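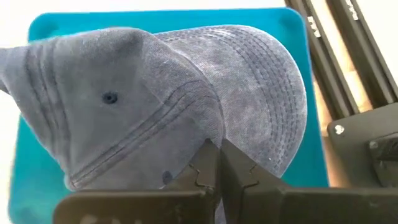 Kotcombe Bimanual Tabletop Set

Kotcombe is a set of recordings of two-arm tabletop work with caps, cloths and other soft items, plus the Python tools we use to load and check them. It was put together to train and test the Getis control policy. You don't need Getis to use it.

Status: stable. File layout won't change before the next major version.

What's in a recording

Each episode is one folder. Inside are the video streams, a joint log, a gripper log and a short text file with the task prompt. The views are:

wrist_left, wrist_right – small cameras mounted close to the grippers
side – fixed, looks across the tabletop with the bins in view
top – fixed, looks down on both arms and the floor behind the table

Joint and gripper values are sampled on one clock. Video is matched to that clock by the Mullen recorder, which writes the offset for each stream into meta.json. Apply the offsets yourself if you skip our loader. Older episodes have the wrist offsets in frames and newer ones have them in milliseconds, so read the units field first.

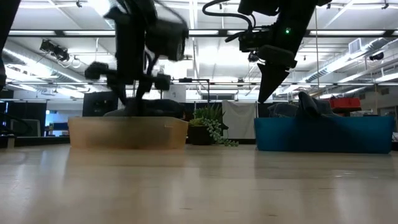 Prompts are written per episode and name the object and the target container, for example "put the dark cloth in the blue bin". Some cover both arms in one sentence. We did not clean up the wording, so you will find "bin", "tray" and "box" used for the same thing.

Splits

train: 119 episodes
val: 31 episodes
test: held back, ask for access

Splits are by session. Episodes recorded back to back always end up on the same side.

Install

pip install -e .
kotcombe-check path/to/data

The check script opens every stream, compares lengths with the joint log and prints a list of bad folders. It takes over 2 minutes on the full set if the data is on a network drive.

Loading

from kotcombe import Episodes
eps = Episodes("path/to/data", split="train", views=["top", "wrist_right"])

The default chunk is 64 control steps. Set chunk=None to get whole episodes. Padding at the end of an episode repeats the last joint position and sets the mask to zero. 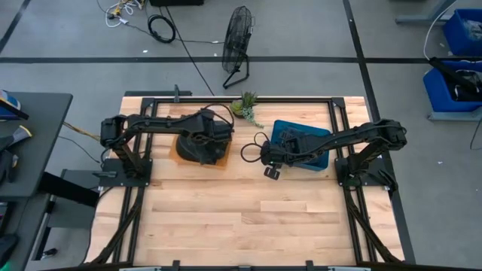
Calibration for the fixed views is in calib/ and was made with Strebel. Each arm has its own base frame, and the transform between the two bases is in calib/bases.yaml. Wrist camera transforms are given relative to the last joint. Right now they are good enough for learned policies, but I would not use them for measuring anything.

Known problems

Fast arm moves blur in the side view. The blur flag in the index is set from joint speed, so it also catches frames that look fine.

Dark cloth under a dark gripper is hard to segment. Our masks often merge the two. Treat masks/ as a starting point.

The gripper log reports commanded width. Measured width was added in March and is missing from earlier episodes – the loader returns NaN there.

Reporting bugs

Open an issue with the episode folder name and the output of kotcombe-check. For loader bugs, add your Python version and the views you asked for.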